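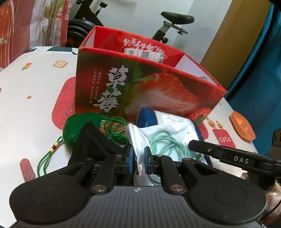 Legislative Outreach Coordinator, Family Recognition Campaign
Ackah Equality Project
Full time, two-year term

The Ackah Equality Project is hiring a Legislative Outreach Coordinator to work on state and local laws that affect same-sex couples and their children. Our current priorities are second-parent adoption, hospital visitation and decision-making rules, and removing outdated marriage language from state codes.

We are a nonpartisan organization. Much of the job is talking with lawmakers who have voted against us in the past, or who haven't said where they stand. You should be comfortable in those meetings and able to keep working with an office after a vote goes the wrong way.

What you will do

Meet with state legislators and their staff during session and in their home districts.
Track bills and amendments and write a short update for our members each week.
Find and prepare constituents who want to testify. Most have never spoken at a hearing before, and many are parents with limited time.
Keep voting records and meeting notes current in our database.
Work with the Candov office on local nondiscrimination ordinances -- two are expected to come up for a vote this year.
Draft letters, fact sheets and testimony, which our legal staff will review before they go out.

You will report to Hortensia Giraldo, Director of State Policy, and will be part of a team of eight. The campaign has a mailing list of 1,549 supporters, and you will share responsibility for it with our communications associate.

What we are looking for

At least three years of work in a legislative office, an advocacy group, a political campaign or a similar setting.
Clear writing. You will often have an afternoon to turn a long bill into one page.
Knowledge of how a bill moves through committee.
A valid driver's license. Expect to be on the road up to seven days a month while the legislature is in session, and much less the rest of the year.
Spanish is helpful but not required.

A college degree is not required. Neither is a law degree, though we have had applicants ask. Party registration is not a factor in hiring, and we won't ask about it. People who came to this issue late, or who changed their minds about it, are welcome to apply.

Pay and benefits

Salary depends on experience and will be discussed at the first interview. We pay the full cost of health and dental coverage for employees, and coverage for spouses, domestic partners and children is available on the same terms for every family. Paid parental leave applies to birth, adoption and foster placement. Travel is reimbursed monthly.

The position is based in our Vuno Street office. Two days a week can be worked from home outside of session.

How to apply

Send a resume, a cover letter and one writing sample of no more than three pages to Amparo Huanca, Hiring Manager. A memo, op-ed or piece of testimony is fine. Please don't send anything confidential from a previous employer -- we will have to discard it.

Applications are due January 31, 2022. First interviews are by phone and last half an hour. Finalists will meet with the policy team and complete a short paid writing exercise. The term can be renewed, depending on funding, and that decision is made each September.

The Ackah Equality Project is an equal opportunity employer. If you need an accommodation at any stage, tell Amparo when you apply or when you schedule your interview.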